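**Ticket 47 - booking calendar shows the wrong time (Stirnevville branch)**
Status: mostly fixed, leaving open until the end of July

Hi all, Rozália Lengyel here, front desk. I'm writing down everything I tried so whoever picks this up doesn't have to start from scratch like I did!

So the room booking calendar has been putting every new reservation 2 hours early. You type in 3 p.m., hit save, and it lands at 1 p.m. (the confirmation email says 3, which made it extra confusing for people). Old bookings look fine. The Prirnia branch runs the same version of Gornemia and they don't see it at all.

What I tried first:

- Logged out and back in. Nope.
- Cleared the browser cache, tried a different browser. Same thing.
- Checked the clock on the desk computer. Correct to the minute.
- Deleted a test booking and made it again. Still two hours early, and now I had a second confirmation email, yay.

After that I went into the branch settings, and there's a time zone field under "Locations" that I'd never opened before. Ours was blank! Prirnia's is filled in. I set ours, saved, and made a test booking for the big table room at 10:30 a.m. It showed up at 10:30 a.m. I may have cheered a little. 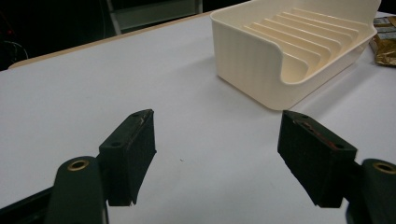
*White tabletop*

One catch - the fix only works for new bookings. Anything made while the field was blank is still sitting in the wrong slot, and I found 12 of those. I moved them by hand and emailed each person. Please don't use the "shift all" button for this. It wants to move the whole history, over 3000 entries, and most of those were right to begin with.

Pisharody support wrote back and said the field probably got wiped in the last update. They're checking on their end and want the export log, which I've attached to my reply to them.

Still to do: the lobby screen hasn't caught up and is showing the old times for two rooms. I restarted it once with no luck. If anybody knows where its refresh setting is hiding, please add a note to this ticket and I'll try it when I'm back at the desk after lunch.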